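3.2 Materials and procedure

The study was carried out in two secondary schools, one in Woncombe and one in Nisholm. Both schools teach the subject Technology and Design for one double lesson in each week. We wanted to know how pupils write instructions for an object that they know well, and if the length of these instructions depends on who the reader is. In total we collected 279 texts. All of them were written by hand and later typed by the authors without correction of spelling.

Each pupil received a sheet with one photograph and one sentence of task. The photographs were chosen from a larger set of technical objects, among them a bicycle pump, a sewing machine, and a door lock. Half of the pupils were told that the reader is a classmate, and the other half that the reader is a grandparent.

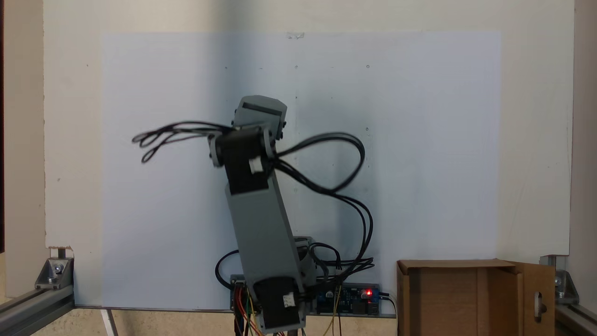 Figure 2. Arm with gray printed links and black motor housings.

3.3 Coding of the texts

The texts were divided into steps following the method of Granström, with small changes. A step is one action that the reader can finish before the next one begins. When a pupil wrote two actions in one sentence, we counted two steps. Warnings were counted separately - they are frequent in the texts for grandparents, and they would make the average number of steps look too high.

Two coders worked independently on 70 of the texts. They disagreed mostly about sentences with "make sure that", which can be a step or a warning. After discussion it was decided to treat them as warnings in all cases. The remaining texts were coded by one person only, and this is a limitation to which we return in Section 5.

The names of parts were coded in a second round. Here we looked at whether the pupil used a technical word, an everyday word or a comparison. 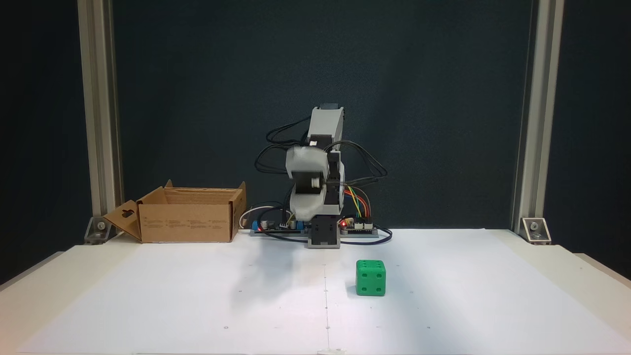 Comparisons were more common than we expected from the earlier work of Brøndum. In the texts for grandparents, 24 pupils used a comparison already in the first sentence, usually with the human body or with a kitchen tool. In the texts for classmates only eight did so. We did not judge if a comparison was a good one, only if it was present.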